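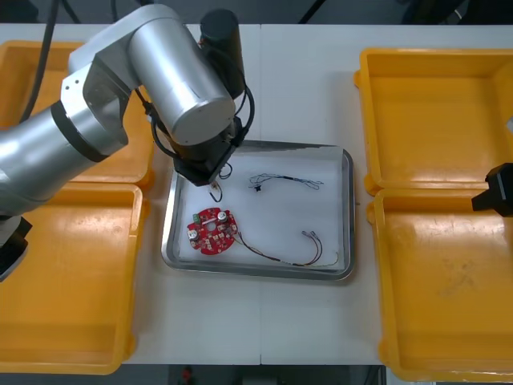

The Bindulby set holds 2,228 cycle-tracking diaries from people who used the Wikon app while trying to conceive. Wikon says its ovulation estimates are reliable. We'd hold off on believing that until more diaries come with a lab result. Most entries are a bit like the short wire dangling from the black gripper: there's a connector on the end, and it isn't plugged into anything.

April 2022 — by the Cemora data desk
14 shares | 3 comments

What's in it

diaries.csv has one row per person per day. labs.csv has hormone results for 224 people, all from one clinic in Vermeulen. Join on pid. Don't join on date, as the app stored some dates in local time and some not.

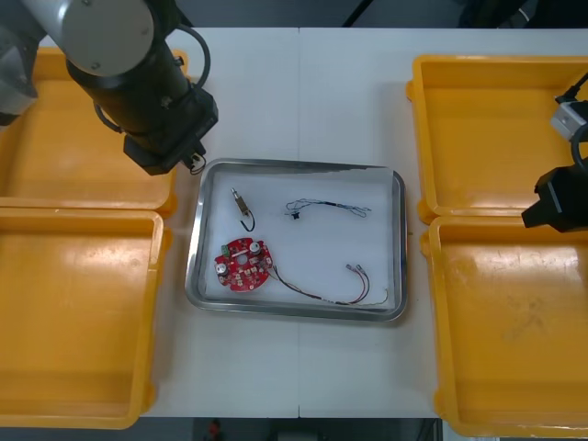
Yellow trays with a steel tray between them.

Known problems

People who got pregnant often stopped logging, and so did people who gave up. The file can't tell you which is which. The "success" column was filled in by the app, and we haven't found a written rule for it.

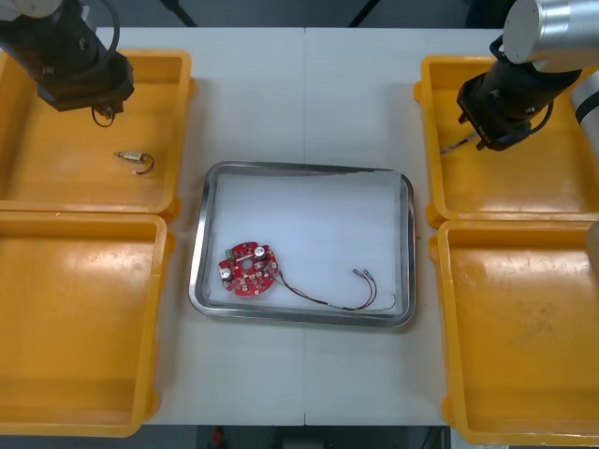
It also flips from 0 to 1 for 45 people with no matching test entry. We left those rows alone — fixing them would mean guessing.

Ages are self-reported. 887 diaries have no age at all, so please don't publish success rates by age from this set. 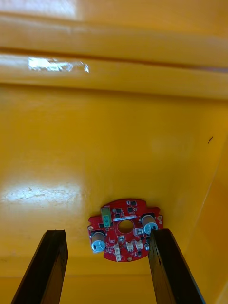 Use and license

Free for research and teaching. Not for medical advice, and not for ads that promise a pregnancy. A corrected labs.csv is planned for August, if the clinic answers our emails.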